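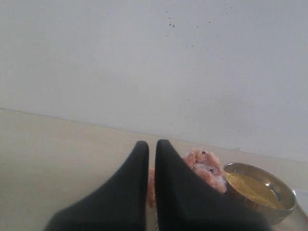
Photo: Rahel Zürcher

Search the archive Go All lists This list only

October, 7:40 am
by Alois Prantl
Re: [mallau-parents] kids who won't eat grains, what now

Quick one before work, sorry for typos.

Rahel Zürcher wrote:
> Our daughter is two and a half and has gone off everything
> except bread and pears. Oatmeal, rice, couscous, all pushed
> away. She'll spoon it out for her stuffed animals all morning
> and not take a bite herself. The Pakham daycare says she eats
> fine there. Is it me? Do I keep offering or let it go?

Not you. Ours did the same from 28 months, same daycare too. Fine there, nothing at home. Drove my wife nuts.

What we did, more or less in order:

Stopped asking. Put the bowl down, talked about something else. Took it away after 20 min or so with no comment. Hard at first. I am a commenter.

Smaller portions. Two spoonfuls, no more. I'd been filling the bowl like he was going out to plow.

Same grain three or four days runing, then switch. Millet went over better than rice, don't ask me why. We get ours in the Fukeck bags from the co-op, cheap if you split one.

Let the pretend feeding go on. I used to shut it down because of the mess. Now I think it's half of how they get used to the stuff. Stuffed animals go in the wash.

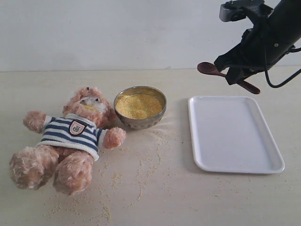

Veronika Tanner told me off-list that she'd put a limit on it, toys eat first and then toys leave the table, otherwise lunch goes till two. Fair. We never managed that.

Also the Hjaltadóttir handout from the parent evening is worth reading, mostly page 3, skip the vitamin chart. I have a copy if anyone wants. If she's losing weight or tired all the time then obviously call the doctor and ignore me.

Took us 38 days before he ate a normal bowl. I know because I wrote it on the calendar like a crazy person. Then he went off pears.

Gotta run, bus.

Alois

Comments (3)

Luzius Strebel
Butter and a pinch of salt. Worked on both of mine.

Rahel Zürcher
Thank you Alois!! Trying the two spoonfuls tonight. And yes please to the handout.

Lertchai Pongsiri
Anyone want to split a bag of millet? I can pick up after 5.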